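Offshore Race Management
Unit 7: Stopovers, Scoring and the In-Port Program

Purpose of this unit

Unit 6 dealt with the start sequence and the duties of the race office while a fleet is at sea. This unit covers the period between the finish of one leg and the start of the next. Students should read it together with the sample Notice of Race in the course reader. Terms in that document take precedence over the summaries given below.

The worked case throughout is the Zandodel Circuit, a multi-stage race for crewed one-design keelboats. Its third leg runs 671 nautical miles from Dralon to Flirport and is scored with the same weight as every other leg.

1. Arrival procedures

A boat has finished when any part of her hull crosses the finish line from the course side. The time is taken to the second by two officers working separately, and both records are signed before they are compared. Where the records differ, the race officer decides which is used and notes the decision in the log.

After finishing, a boat must proceed to her assigned berth without taking on people or equipment. The seals on the engine shaft, the spare sails and the emergency water are checked at the dock by a measurer. Crew may leave the boat once the skipper has signed the declaration. A late declaration carries a time penalty in the Zandodel rules, and students should note that this penalty is applied without a hearing.

2. Low-point scoring

Most stage races for one-design boats use a low-point system. First place scores one point, second place two, and so on down the fleet. A boat that starts but does not finish scores the number of boats entered plus one. The lowest total at the end of the series wins.

The system rewards steady results. A crew that finishes third in every leg will often stand ahead of a crew with two wins and a retirement. Discards are not normally allowed in a race of this type, and a broken mast on a single leg can therefore settle the whole series.
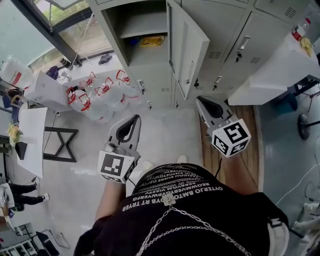
The in-port series is scored separately. Its results count toward the overall standings only when two boats are tied on points after the final leg. In the Zandodel Circuit, the in-port race at each stopover is sailed over a short course close to shore, with a time limit stated in the sailing instructions.

3. Maintenance limits

Race organizers limit the work that may be done at a stopover in order to control costs. Under the shared-service model, one yard serves the entire fleet, and each boat receives the same inspection. The Lefèvre yard at Flirport holds this contract for the circuit. Its inspection list covers the following:

Keel bearings and hydraulic rams
Rudder stocks and steering cables
Standing rigging and mast fittings
Winches and deck hardware
Watermaker, batteries and charging system
Safety equipment, including liferafts and beacons

Repairs outside the list require written approval. The request must state the damage, the proposed work and the parts needed. Each boat has a repair allowance of 3,000 euros per stopover, and costs above that figure are charged to the team.

4. Protests and redress

A protest arising from an offshore leg must be delivered to the race office within the time limit, which begins when the protesting boat finishes. Hearings are held ashore. A boat that stood by another in distress may request redress, and the usual remedy is a time allowance based on her recorded track. Students should be able to explain why average points are seldom suitable after a long leg.

Reading for the next session

Course reader, from page 229 to the end of the chapter on weather routing. Bring a printed copy of the Flirport sailing instructions, as the seminar will begin with the restart procedure and the exclusion zones marked on the harbor chart.

Written work

Prepare a one-page memorandum to a race director on the following matter. Two boats are tied on points before the final leg, and one has requested a replacement rudder after the close of the maintenance period. Set out the rules that apply, the evidence required and the decision recommended. Submit the memorandum to the department office by noon on the day before the seminar.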